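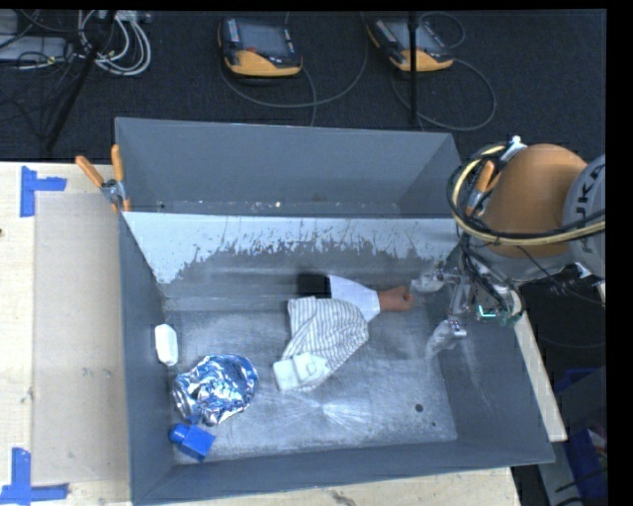 Thread: Illside ballot drop box, moved for September?

Posted 08/03/2021 by shimada_road
The county site now lists the Illside drop box at the Surar branch library instead of the fire station. Does anyone know if that's final? The mailer I got still says fire station.

Reply from pkelso
It's final. The county clerk's office confirmed it when I called. The mailer went to print before the change, and a corrected one is supposed to go out with the ballots.

Reply from tamarack40
Bad move. The fire station was on the way to everything. The library lot has 15 spaces and half of them are full by lunch. Last time 396 people used that box, and most of them drove.

Reply from pkelso
You don't have to park. The box is going by the curb on the Shimada Road side.

Reply from tamarack40
There's no shoulder on that side. People will stop in the lane.

Reply from Rin Hosoda
I worked the polls at Illside last year. The fire station asked for the change. Cars were blocking the engine bay on the last day and they had to wave people off twice. I would rather have a crowded library lot than a truck that can't get out.

Reply from old_mill_dan
Then paint some lines at the station. For those of us up past Sostetti the library adds 2 miles each way. My neighbor is 84 and doesn't drive after dark.

Reply from Rin Hosoda
Your neighbor can mail it. Postage is paid on the return envelope.

Reply from old_mill_dan
She doesn't trust the mail and I don't blame her. Her last one took nine days.

Reply from shimada_road
Is the library box open all night or only when the building is?

Reply from pkelso
All night, until 8 p.m. on election day. Same as before.

Reply from shimada_road
OK, thanks. I'll tell my street to ignore the mailer.

Reply from tamarack40
I'm still writing to the clerk about the curb.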